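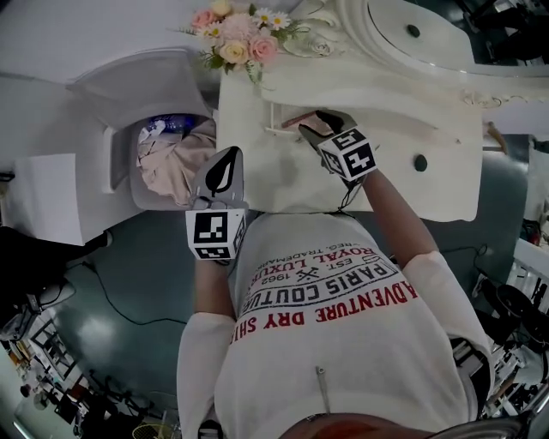 The February my uncle Tadeusz Krawczyk needed a new roof, I became the family bank. I was the one with the steady job, and the roof was in a village outside Havus, which meant the money had to get there somehow.

I'd never sent a dime abroad. My cousin swore by the Udiletti counter at the back of the pharmacy, so off I went with $1140 in an envelope (in cash, like a gangster) and stood behind a man buying cough drops and lottery tickets.

The woman at the counter asked for the recipient's name. I spelled it. She typed it. I spelled it again.

"And how do you know this person?"

"He taught me to swim," I said. She waited. "Uncle," I said.

The fee was 9 dollars, and I felt pretty smart until I got home and worked out what they'd done with the exchange rate. I sat at the kitchen table doing long division on the back of the receipt – I hadn't done long division since sixth grade – and then I called my uncle to complain.

"Did it come?" I asked.

"It came! I walked down and they gave it to me. The girl there was very nice."

"They skimmed us on the rate."

"Who did?"

"Udiletti!"

"The roofer came too," he said. "He ate two plates of dumplings and told me the beams are bad."

So now it was the beams. The new number, once he'd read it to me twice over a terrible line, was $3778, and no way was I carrying that past the cough drops. I opened an account with Keane, which took me most of an evening and a very unflattering photo of my driver's license. Better rate, slower transfer. For four days the little screen said "processing" and I checked it at red lights.

On the fifth morning the phone rang before my alarm.

"I have to tell you something," my uncle said. "I sent some back."

"You what?"

"The roofer made a mistake, one beam is good. So I went to the nice girl and I sent you the rest. She says you pick it up at the pharmacy."

"Uncle. What did she charge you?"

I could hear hammering behind him, and somebody whistling.

"I didn't ask," he said. "Bring your passport."

Last updated: October 11, 2024

More stories
The Teller at Durnis Savings
Joint Account
My Mother's Coin Jar

Contact | © Durnis Stories | Back to top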